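Chapter 4
Rules for Shared Control in Robotic Suturing

After this chapter you should be able to:
explain the difference between a device standard and a practice rule;
describe what a handover record must contain;
apply the stop rule to a simple suturing task;
discuss who answers for a stitch that was placed under shared control.

4.1 Why suturing has its own rules

In Chapter 3 we looked at rules that hold for the whole operating room: the checks before the patient comes in, the free path around the arms, the emergency stop. These rules are the same for almost every robotic procedure. Suturing is different. It is a long chain of small actions, and each action depends on the one before. If the thread is pulled too strongly, the tissue may tear. If it is pulled too weakly, the edges of the wound do not meet. A knot that holds well on a practice pad may slip in living tissue.

For this reason many hospitals that work with robotic systems keep a separate document for suturing. In this book we use the one from the Flurkwood teaching hospital, which has 32 rules in 4 groups: instruments, thread, handover and records. Students should read the complete text in Appendix B before they do the exercises. The Moltska guideline, which we compare with it in Section 4.6, is shorter and leaves more to the judgment of the surgeon.

4.2 Device standards and practice rules

A device standard speaks to the manufacturer. It says, for instance, how precisely a wrist joint must follow a command, or how the system must behave when the power fails. A practice rule speaks to the people in the room. It says what they must do, in which order, and what they must write down.

The two kinds are often mixed up by beginners. Suppose that the force limit of an instrument is set correctly, and the thread still breaks. The device may be in full agreement with its standard. The practice rule asks other questions: Was the thread inspected? Was it held with the jaws at a point that will remain in the knot? Was the second instrument in view before the first one released?

This last question is the heart of the Flurkwood document. Rule 10 says that both instrument tips must be visible to the operator during every exchange of the thread, and that a loop of free thread must be under observation until it is tightened or cut. When one of the tips is lost from view, the movement stops. It does not matter whether a person or the software is leading at that moment.
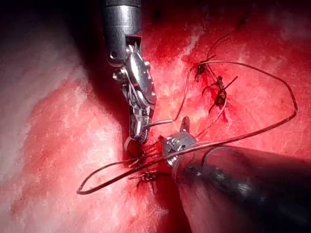
Van Dusen objects that Rule 10 is too strict for daily work, and that an experienced operator knows where the second tip is without seeing it. A rule which stops the movement so often, the argument goes, will sooner or later be ignored, and an ignored rule is worse than a mild one.

The objection should be taken seriously. The answer of the Flurkwood authors is that experience belongs to the person, and under shared control the person is not always leading. The software has no memory of the second tip unless it was designed to have one. They did accept a small change, however — a short loss of view caused by smoke or fluid is now recorded as a pause and not as a stop.

4.3 The handover record

Each time control passes between the operator and the software, a line is written in the handover record. The line contains the time, the leading party before and after, the step of the task, and the reason for the change. In the Akeo training course, one full exercise produced 107 lines. Students found this number surprising, but most lines are written automatically. Only the reason must be entered by a person.

The reason should be short and concrete. "Thread caught behind the tip" is a good entry. "Problem" is not, as a reader cannot learn anything from it on Monday morning, when the records are reviewed.

Before you continue with Section 4.4, take one simple stitch and write down all the steps at which you would allow a handover. Keep your list — you will need it again for the stop rule.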